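Print this page | E-mail this article
Filed under: Robotics > Manipulation > Lessons Learned

5. What went wrong with the cups

I'll be blunt about this part, as it ate most of March. Our two-arm cup task looked like the easy one in the set. One cup goes inside the other, either arm may do the picking, and the controller (we call it Hamdy) decides which arm moves first. It had been fine in the Plekgate simulator for weeks, so I put it on the real table and went to get coffee. By the time I got back the right arm had stopped in a protective halt and one cup was on the floor.

The log said "force limit, right wrist" and not much else. My first guess was the gripper, and I spent two days swapping fingers and checking the screws in the finger mounts. I was wrong! The fingers were fine. What gave it away was running 1000 approaches with the closing step turned off, so the arm would come in, hover and back out. In 19 of them the arm ended up too far to the left, and every one of those came right after a homing cycle on the same arm.

So the fault was in the homing. Dridura, the driver layer we use, was reading the wrist encoder before the joint had settled, and it saved that reading as zero. The error is tiny at the joint, but it grows over the length of the arm, and by the time you get to the fingertips you're pushing a cup sideways instead of closing around it. Two cups side by side make this much worse, because the first one shoves its neighbor and the wrist feels the load of both. Figure 3 has the layout we used for the approach tests, pink cup on the side nearer the right arm.

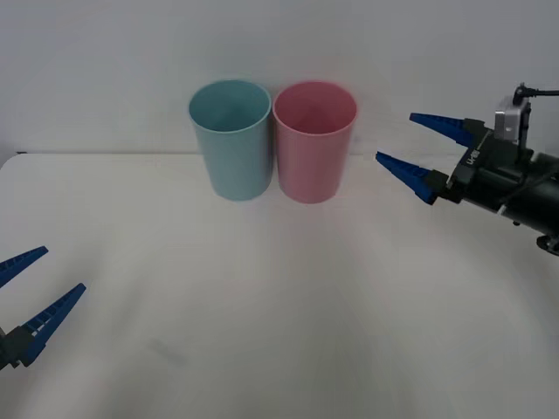
Figure 3. Right gripper open beside the pink cup; left gripper open in the foreground.

Sheena Dalgleish wrote the fix, a short wait plus a second encoder read, and the driver now refuses to home if the two reads disagree. We ran 4000 more approaches on the patched version and got no sideways offset in any of them. I'd still like to see it on the older Kaltton arms, which have a different wrist and settle more slowly.

One safety point, and this one is on me. The halt did its job, but I had set the force limit high during an earlier test with heavier objects and never put it back. With the proper limit the arm would have stopped sooner. The limit now resets to the low value every time Hamdy starts, and you have to type in a higher one by hand. It's annoying, and I've grumbled about it plenty, but I'm leaving it that way for the drawer task in Section 6.

Print this page | E-mail this article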